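纸做的良心

发布日期:2022年3月13日 文/Liên Lò
最后更新:2022年3月13日

我家厨房水槽底下有一个抽屉,专门放“以后会用到”的牛皮纸袋。外卖的、面包房的、药店的,大的套小的,已经塞到抽屉合不严。每隔一阵子我会下决心清理,然后把它们重新叠一遍,再塞回去。扔塑料袋我毫不犹豫,扔纸袋却总觉得对不起谁。

这种对不起的感觉是怎么来的,我想弄明白。过去几年,凡是想让顾客觉得自己做了件好事的商家,差不多都换成了同一种颜色:那种不漂白的、略带粗糙感的浅棕色。卖咖啡的换了,卖袜子的换了,连卖手机壳的都换了。我订过一家叫Flunari的护肤品,一小瓶面霜装在纸盒里,纸盒装在纸筒里,纸筒外面裹着蜂窝纸,蜂窝纸外面是快递纸箱。随箱附一张卡片,也是牛皮纸,上面印着:“我们选择了更轻的方式。”

我把那一单的包装放在厨房秤上称了一下。面霜连玻璃瓶78克,剩下的纸我没好意思写进这篇文章,读者可以自己猜。

我给Flunari的客服写过信,问“更轻”指的是什么。回信很快,也很客气,说他们的包装“全部来自负责任的来源”,“可以在家庭条件下回收”。我又问,跟原来那只塑料软管相比,这套包装从造纸到运输一共多用了多少水和电。这一次回信等了很久,内容是一张九折券。

Fletcher Pearce在包装行业干了大半辈子,先替一家叫Bastness的纸制品公司做销售,后来出来单干,帮小品牌挑盒子。我约他喝茶,他带了一整箱样品,摊在桌上像摆摊。他对自己这一行的评价相当不留情面。

“客户来找我,头一句话永远是要‘环保的感觉’,”他说,“注意,是感觉。我问他们产品怕不怕潮,要走多远,堆几层,他们答不上来。问他们要什么颜色,都答得上来。”

他拿出两张纸样让我摸。一张雪白,一张棕黄。我毫不迟疑地指着棕黄那张说,这张更环保。他笑了,说棕的那张是白纸印上去的颜色,为了印得像没漂过的样子,多走了一道工序。白的那张什么也没做。

这类纸样他一年要寄出去很多套。据他说,真正卖得好的一直是印出来的那种,颜色稳定,每一批都一样棕。没漂过的纸反而不讨喜,颜色有深有浅,客户会投诉说“看着脏”。

我并不想替塑料说话。塑料的问题大家都清楚,河里有,鱼肚子里也有,用不着我来补充。我不信的是另一件事:把一种材料换成另一种材料,账就自动平了。纸要砍树,要煮浆,要用水,要烘干,要用卡车拉,而且同样一件东西用纸来装,往往比用塑料装更重、更占地方。这些话在行业里不算秘密,但你在包装盒上看不到。盒子上看到的是一片叶子。

叶子是谁发的,也值得问。我在家里随手翻出来的包装上,有圆圈里的叶子,有手掌托着的叶子,还有一片叶子长在一滴水里。有的能查到认证单位,有的查来查去只查到一家卖图标素材的网站。Pearce说,他有个客户曾经在打样阶段把叶子从左边挪到右边,又从右边挪回左边,开了三次会,从头到尾没有人问过这片叶子代表什么。 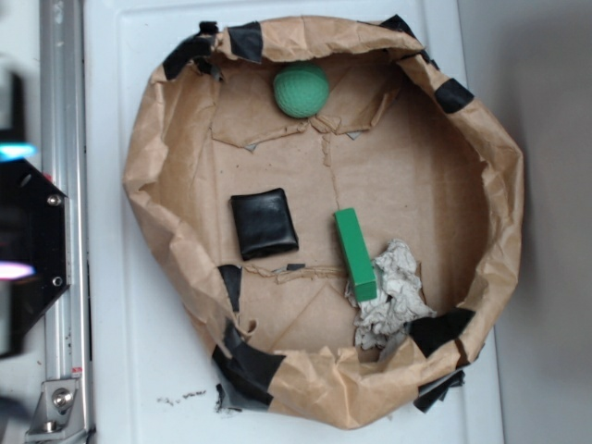
牛皮纸遇上黑胶带:皱巴巴的浅口纸盆,盆里一只绿色泡沫球。

说到胶带。纸能不能回收,很大程度上要看它身上还粘着什么。胶带、覆膜、热熔胶、金属提手、窗口上那一小块透明塑料,每一样都让分拣的人多一道麻烦。Châu是我去过的一家回收站,在城东,院子不大,打包机的声音隔一条街都听得见。站里的师傅不太愿意跟写文章的人聊天,我在旁边站了半个上午,他才开口,说的是咖啡杯。

“你们老觉得杯子是纸的,”他说,“里头有膜。我这儿不要。”

我问那怎么办。他说,不归他管。

我又问牛皮纸袋。他说干净的要,沾了油的不要。我想起抽屉里那些面包房的袋子,底下大多有一块半透明的油印子。我一直把它们当作可以回收的东西留着,很可能从装进第一只可颂起,它们就已经没有那个资格了。

那天站里收的废纸,过磅单上写着2141公斤,这个数字我抄了下来,以为回去能派上用场。后来发现派不上。过磅单告诉你进来多少,没告诉你里面有多少真的变成了新纸,多少因为受潮、沾油、混了膜又被挑出去。我问师傅有没有出去的单子,他说有,在老板那里。老板我约过2次,都没约成。

这大概就是我对这件事最不舒服的地方:每一段都有人在说话,段与段之间却接不上。品牌说“可回收”,意思是理论上可以;回收站说“不要”,意思是现实里不收;消费者站在中间,手里拿着一只洗也不是、扔也不是的饭盒。“可回收”这三个字从来没有承诺过它会被回收,可我们读的时候,自己就替它把后半句补上了。

也有人做得认真些。Brurnuner是一家卖茶叶的小店,老板去年把外盒整个取消了,茶叶只用一层袋子装,贴一张标签。我问她这样做是不是为了环保,她想了想,说主要是为了省钱,盒子涨价涨得太凶。取消外盒以后,老顾客没说什么,买来送礼的人少了一截。她给我看过一条差评,说茶不错,但“拿不出手”。

我觉得这条差评比任何一份行业报告都说明问题。我们嘴上说讨厌过度包装,过年过节拎着东西上门,又嫌袋子太薄。盒子是给收礼的人看的,也是给送礼的人壮胆的。棕色的盒子妙就妙在两头都占着:体面有了,良心也有了,价钱还能往上提一点。

我在网上比过两款几乎一样的洗发皂,同一家店,同样的重量。一款用普通彩色纸盒,一款用棕色纸盒加麻绳。后者贵出一大截,评论却有1089条,远远压过前者。往下翻,夸得最多的是盒子。有人说舍不得扔,拿来装发圈;有人说拆绳子的时候“心都静下来了”。夸洗得干净的,翻了好几页才见到一条。

舍不得扔,这句话我太熟悉了。我那一抽屉的袋子都是这么来的。把包装留下来当收纳,听上去是节约,可我家并没有那么多发圈。多数时候,我只是把扔东西的时间往后推了几个月,推到我已经忘了当初为它多付过多少钱。

Pearce对我的抽屉倒是很宽容。他说留袋子的人起码会再用几次,比一下车就扔强。我问他自己家里怎么处理,他说他家没有抽屉,有一间储藏室。

我请他给普通人提点建议,他不肯,说建议这东西跟叶子图标差不多,印上去容易。后来茶喝完了,他一边收样品一边又说了几句。他说看见棕色别急着高兴,先掂一掂分量,再看看里头有没有膜,撕开一角就知道。能少一层就少一层,是什么颜色无所谓。真要在乎,就给店家写信,问他们这一层是干什么用的。

我说我写过,收到一张九折券。

他问我用了没有。

用了。买的还是那瓶面霜,四月之前有效。箱子到的时候我特意看了看,蜂窝纸没有了,换成了切成细条的碎纸,也是棕色的,撒得满地都是。卡片还在,换了一句话,写着:“谢谢你和我们一起变得更好。”

碎纸条我扫了半天,沙发底下至今还有。纸筒我留着了,放在抽屉旁边,抽屉里已经放不下。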